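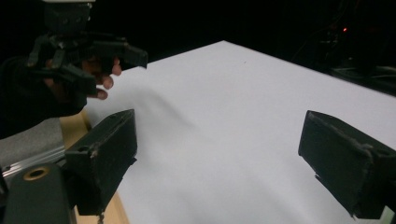

24/09/2022

I've been going back and forth on whether to write this one up, because the last time I was grumpy about robots I got emails. But I spent a chunk of the month with a pair of hand-held grippers and I have opinions.

The pitch goes like this. You don't program the robot. You don't even need the robot. You pick up a gripper in each hand, squeeze, move, let go, and the thing records what you did. Do that enough times and a real arm is supposed to pick up the habit. Morngate sells the kit to small shops like ours, and their brochure has the word "effortless" in it twice.

My forearms disagree. A gripper at the end of your hand for an afternoon is tiring in a way I didn't expect, mostly in the thumb. I wore fingerless gloves, which helped with the rubbing and did nothing for the ache. Dennis Yeoman, who did the other half of the sessions, went without for the first day and borrowed a pair for the second.

What bothers me more is what counts as a good demonstration. The task I was handed was simple. Take hold of a flat food packet, turn it square to the table, put it down. With fingers you'd do it while talking on the phone. With two stiff jaws you can't feel the edge of the plastic, so you poke at a corner, miss, poke again, and end up sliding the packet until it gives you something to pinch. I did that 211 times. Dennis and I threw out 51 of them for fumbles, and I'm still not sure we threw out the right ones. A fumble you recover from might be the most useful thing in the pile. Or it might teach the arm to fumble. I asked Morngate's support line which it was and got a link to a page that said "quality matters."

The other way to do this is remote control, where you sit at one set of arms and a second set copies you. We had a loan of the Bardale rig for that back in May. It's slower, and there is a small lag that made me feel a little seasick, but I came away trusting it more. If the robot can't reach something, you find out right then. With the hand-held kind, I can twist my wrist into some shape that no arm on earth is going to copy, and the recording looks perfectly fine until someone tries to play it back. 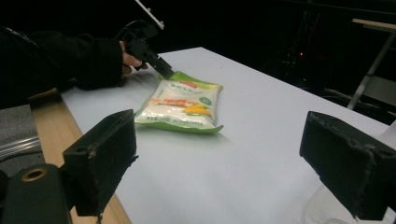
Do you need any training to use the hand-held kind?
About ten minutes of someone showing you, and then a couple of bad days while your hands learn to move slower than they want to.

Slowness is a whole subject by itself. The first day I worked at my normal speed and the tracking lost me over and over. The second day I crept along like I was carrying soup, and all of those recordings were usable. So now the arm, if it learns anything, will learn to move like a nervous person carrying soup. Somebody at Shirima told me you can just play it back faster. Maybe so. I'd like to see it with a packet that slides.

And packets do slide, and sag, and the powdery ones shift their weight as you lift them. I don't see how you cover all of that by example. The Amow people claim 857 demonstrations was enough for their bagging demo. I watched the video. Same bag, same table, same light. Change one of those and then call me.

I'll give the method this much. My neighbor's kid, who is 16 and has never written a line of code, tried it and was recording clean runs before lunch. The old way, with a teach pendant and a list of points, would have taken me most of a day for one packet in one spot, and it would have broken the moment the packet landed crooked. I hated that way too.

So we're doing 3 more sessions, and then the recordings go off to be trained, and in a few weeks something comes back that either picks up a packet or doesn't. I've asked for the test to be done with a brand they haven't seen, turned whichever way I happen to drop it. There was a bit of a pause on the phone when I said that.

I'll post the result either way. In the meantime, if anyone has a glove with some padding at the base of the thumb, send me a link.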